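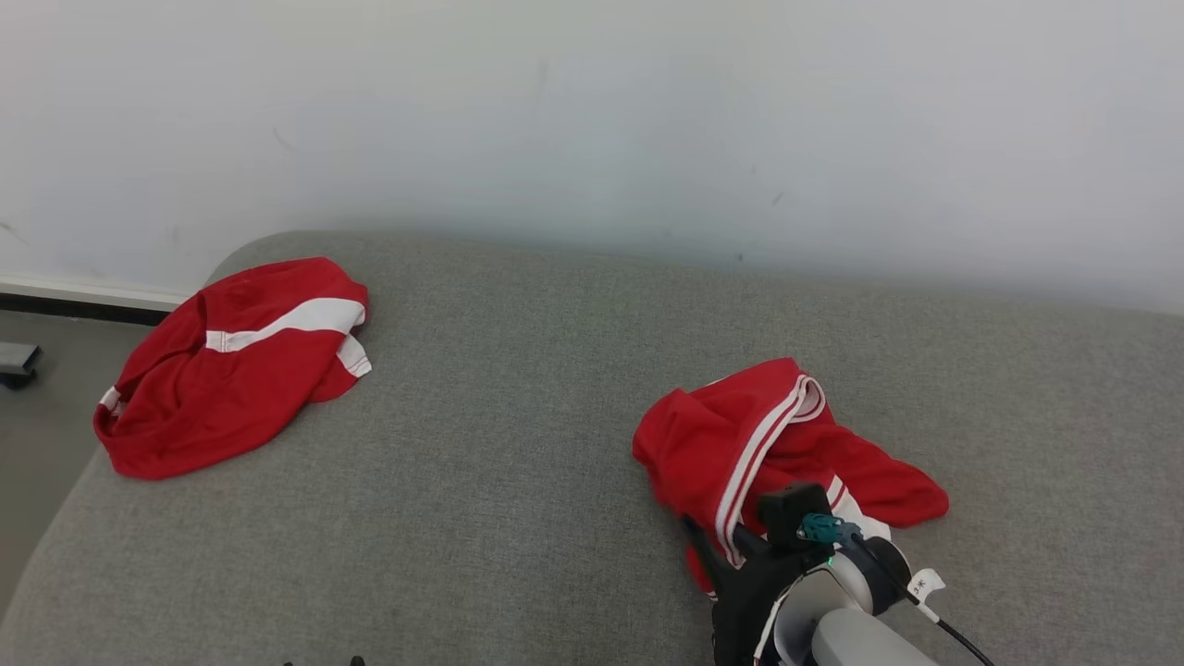 Erkent Upholstered Bench, Gray

Wide padded bench for changing areas, mudrooms and team rooms. The seat is covered in a finely woven gray fabric and has a rounded front edge with no piping to catch on clothing. Deep enough to sit on with a bag behind you, or to lay out kit for sorting and folding. Shown with red and white sportswear.

The bench is made to stand against a wall. It can be used freestanding, but we recommend the anchor kit (sold separately) if children will be climbing on it.

Details
Item number: 2421
Color: gray
Seat: padded, fixed cover
Rated load: 400 lb
Seat height: 19 in
Assembly: 2 people, hex key included
Use: indoor only

Care
Vacuum with a brush attachment. Blot spills with a damp white cloth and let the fabric air dry. Do not bleach. Wet clothes in strong colors, red and navy especially, can transfer dye to the cover, so hang damp uniforms up before they go on the seat. Color transfer is not covered by the warranty.

Delivery
Ships flat in one carton. Orders placed by noon on Wednesday leave our warehouse the same week. The carton is heavy and the driver will bring it to the door only.

Replacement feet and hardware packs are in stock. Fabric swatches are free, one per household. For orders from schools and clubs, contact Milagros Rivera in our sales office and include the item number.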